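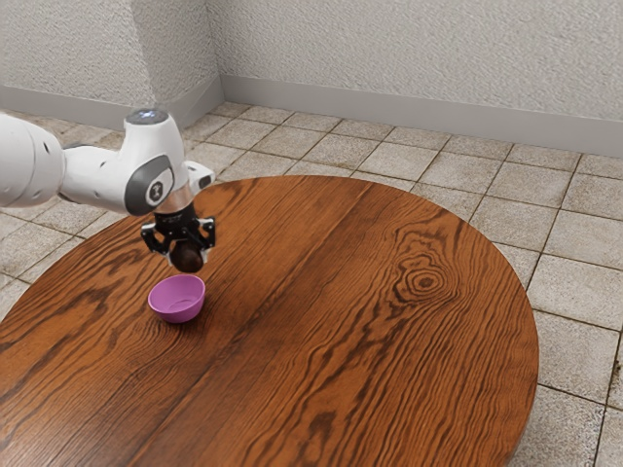 Robot arm over a round wooden table (computer render)

How to register a player before the window shuts
Sunday, July 24, 2011

Quick one as I've had four emails this week. Same steps for Simholm and the Rojanasak league, only the form colour differs.

1. Get the release letter first. Old club secretary signs it, not the manager. No letter, no transfer - don't bother sending the rest.

2. Fill in the player form. Block capitals. Full name as on the passport, so Nicky is Nicholas. Date of birth, last club, last game played.

3. Two photos, passport size, name on the back in biro.

4. Check for unpaid fines. The old club can block the move over a fiver and they will. Ring them.

5. Fee is 100 baht for a local move, 3000 if he's coming from abroad. Cash in an envelope, club name on the front. Cheques get sent back.

6. Everything to Nantana Bunnag by 5pm on the last day. Box 827, or hand it to her at the ground. Faxes dont count.

7. Wait for the card. He can train but he can't play till you've got it in your hand. We lost three points in March for exactly this, playing Decha a day early.

Loans - same again but both clubs sign and you put the end date on. Leave the date off and its treated as permanent.

Under 18s need a parent's signature aswell.

Stuck? Ask Vaughan Tipoki, evenings only.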